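We use cookies to remember your preferences. By continuing to browse you agree to our cookie policy. Accept / Manage settings

Stilleo desk pot, wide version, in blue

I went back and forth over this for ages, which is daft for something that is basically a pot. My old pen holder was one of those tall narrow ones and it went over every time I reached for the scissors, so when the Stilleo came up in the Prillel spring sale I thought, right, go on then. I've been using it since May and I'm now on my second (one for work, one for home).

First thing to say is that it's wide and short. If you want something to stand long paintbrushes or a 40 cm ruler in, look elsewhere, they'll lean out at silly angles. For everything else the shape is lovely! You can get your whole hand in, so you don't have to tip it out to find the one rubber hiding at the bottom. Mine holds pens, glue sticks, a tape measure and up to 11 of those chunky markers, and I still fish things out without looking.

The colour is properly bright. I'd seen a few grumbles on the Prillel page that it's "too much", and I suppose if your room is all beige it might be – I like it. On a white table it cheers the whole thing up, and I can always spot it when the rest of the desk has disappeared under books.

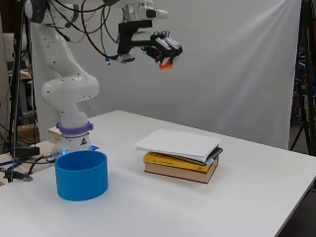 The blue pot on a white table

The finish is matte and smooth, so it doesn't glare under a lamp. It does show greasy fingerprints a bit. A damp cloth sorts that out, though I'd keep biro away from the rim. I've got a little ink line on mine that has outlived four goes with washing-up liquid.

No lid, which I was unsure about. Dust does get in if you leave it alone for a few weeks. Precious Gumede, who has the desk opposite, bought the Flurnivell one with a lid and uses the lid as a coaster, so make of that what you will.

Grumbles: it came in a box big enough for a kettle, and the price sticker was a nightmare to peel off. I'd also love a divider, even a cheap cardboard one. For now I've stood a jam jar inside for the paper clips.

Would I buy it again? Well, I did. Four stars, and I'd go to five if they sold that divider.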